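Nestwood Home Tasks Project
Minutes of the demonstration group meeting, 15 Jun 2025
Held at the Gresville office, with the Basdale site joining by phone

1. Minutes of the last meeting
Accepted with one correction. Under item 4, "folding" should read "spreading and folding."

2. Progress
The group has 1,428 accepted demonstrations of cloth handling. The bedroom set is behind the kitchen set. Both hand-held grippers are used together for the bedroom work, one person to each, with the cloth laid out on the bed.
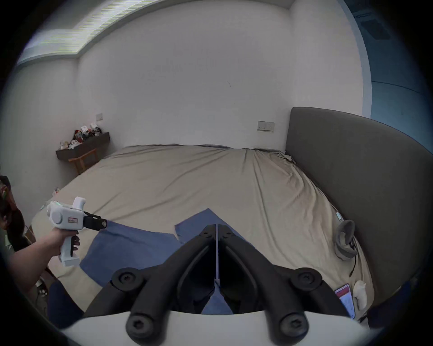

Page last changed: September, by the site editor

Basdale asked whether smaller cloths should be recorded apart from larger ones. Agreed that they stay in one set, with the size entered in the log.

3. Method for the two-person fold
The written steps were read through. The first person takes a corner and holds it, and the second person closes on the other end before anyone lifts. Several recordings were turned down at review where the second gripper closed late and the cloth slid. It was agreed to add a count of two between the grasp and the pull.

There was some discussion of speed. Gresville wants the demonstrations done at a normal pace. Basdale finds that new people rush the release and would like a slower pace for their first 12 recordings. Left with Basdale to try.

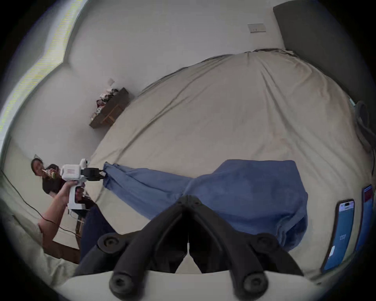
Corners are still the weak point. A pinch that gathers too much fabric makes a poor start for the fold, and the trained policy copies it. Demonstrators should let go and take the corner again if this happens, and keep recording. The retake is useful and should not be trimmed out.

4. Stoyanova arm
The arm is not ready for the bedroom task. Remote control tests will go on with the table task only. Delay on the link was raised again and carried over.

5. Actions
Gresville: revise the step sheet and send it to both sites.
Basdale: run the slow-pace trial and report the number turned down.
Gresville: add a cloth size field to the log.
Both sites: review five recordings from the other site before the next meeting.

6. Other business
Spare trigger springs are on order. Next meeting to be held at Basdale.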